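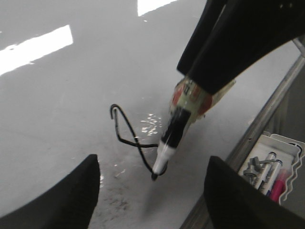 What we were trying to do

Our project for robotics club this fall was getting two arms to write on a whiteboard. It was Hoi-yan's idea, and I said yes before I really thought about it. A marker looks like the easiest tool in the world until you have to tell a gripper how hard to push it!

I'm Yu-ting, and I did most of the recording. Hoi-yan Hsieh wrote the training scripts, and Tin-yau Siu set up the cameras (and re-set them up, a lot). Our advisor was Ms. Conceição. We named the project Patotell, which doesn't stand for anything.

How we collected the data

We drove the arms by hand and saved every run. The goal was 400 good ones by the end of November and we got to 423, so I'm pretty happy with that part. Another 139 got thrown out, mostly because I pressed too hard or started before the cameras were all on.

The wrist view ended up being the one we cared about most. From the side camera you can't tell if the felt tip is touching the board or floating just above it, and up close you at least have a chance. The bad news is glare. The board throws back big white patches, and a black line running into one just disappears. Tin-yau wanted to turn off half the lights. I wanted to tilt the board. We tried both and kept the tilt.

Cord was the other headache - a thin black cord looks an awful lot like a thin black ink line. Our first model mixed them up constantly, so Hoi-yan labeled cord as its own thing and that helped a bunch.

Results so far

We tested four shapes: a straight line, an L, a triangle and a circle. Lines and Ls are good. The triangle usually doesn't close. The circle is more of a potato, but it's a potato I'm kind of proud of.

Next semester we want to try slower strokes and add a force reading to the log. Hoi-yan also wants it to write her name, hyphen included.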